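About Trilcombe Dental Practice

Trilcombe Dental Practice looks after adults and children from Trilcombe, Javum and the villages along the Prultton road. We see both NHS and private patients. The practice was started by Tracey Lambert, who worked single-handed for her first few years with one surgery and a waiting room that doubled as the office. She still sees patients on most days and is now the principal dentist.

We moved to our present address on Nistor Street when the old building became too small. The practice is all on one level, with no step at the entrance, and the doors are wide enough for most wheelchairs and double buggies. If you use a larger powered chair, please tell us when you book and we will put you in Surgery 2, where there is more turning space.

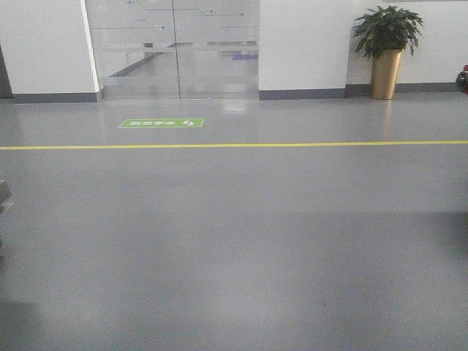 Grey flooring with yellow line

Our team

Tracey Lambert, principal dentist. Tracey does general dentistry, crowns and bridges, and most of our denture work.

Traian Buzatu, dentist. Traian sees the majority of our younger patients and also takes nervous patients, who are given a longer first appointment. He speaks Romanian and English.

Hala Yammine, dentist. Hala does root canal treatment, including cases passed on by other practices in the area. She speaks Arabic, French and English.

Corina Bogdan, hygienist. You can book directly with Corina without seeing a dentist first, as long as you have filled in a medical history form.

Leonora Bautista, practice manager. Leonora runs the front desk and the appointment book, and is the person to contact about bills, records or a complaint.

Getting here

The number 62 bus stops opposite the practice. There are two disabled bays directly outside and a council car park behind the library, a few minutes' walk away on flat pavement. The ticket machine there takes coins and cards. Bicycles can be locked to the rail by the side gate.

If someone is dropping you off, they may pull up outside the front door for a short time but should not block the bays.

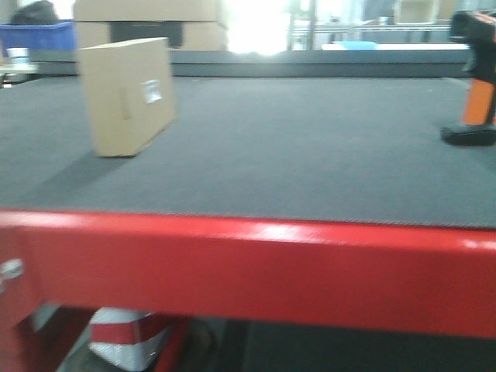
Practice Information, page 2

Help with your visit

Tell us what you need when you ring and we will put a note on your record so that you do not have to explain it every time. We can offer:

Forms in large print
A hearing loop at the reception desk
A British Sign Language interpreter, with at least a week's notice
A telephone interpreter for other languages
The first or last appointment of the day, if you find a busy waiting room difficult
Home visits for a small number of patients who cannot leave the house

Assistance dogs are welcome in every part of the building. A carer, friend or relative can come into the surgery with you. The patients' toilet has grab rails and an emergency cord, and there is a changing table that folds down from the wall.

Some patients prefer to be treated in their own wheelchair. This is possible for check-ups and for some simple treatment, and the dentist will talk it through with you first.

Joining the practice

We opened our NHS list again in March and took on 156 new patients from the waiting list. The list is closed to adults for the time being, but we are still accepting children under 18. Private patients can join at any time. Please bring a list of your medicines and, if you have one, your exemption certificate.

At the last review we had 1,158 adults and 1,018 children registered with us. If you have not been seen for two years we will write to ask whether you want to stay on the list. Please answer this letter even if you have no trouble with your teeth.

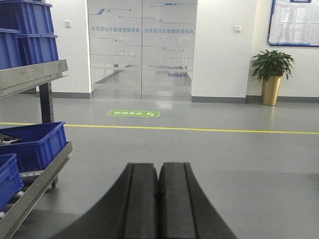
Floor and doorway

Missed appointments

Please give us a full working day's notice if you cannot come. You can ring, email or leave a message on the machine overnight. After two missed appointments without notice we may not be able to offer you another. We know that illness and hospital visits cannot always be planned for, and Leonora will take that into account.

Comments and complaints

You can speak to any member of staff, or write to Leonora Bautista at the practice. We acknowledge complaints within three working days. A leaflet explaining the full procedure is kept at reception and we can post a copy to you.

Page last updated 6/26/19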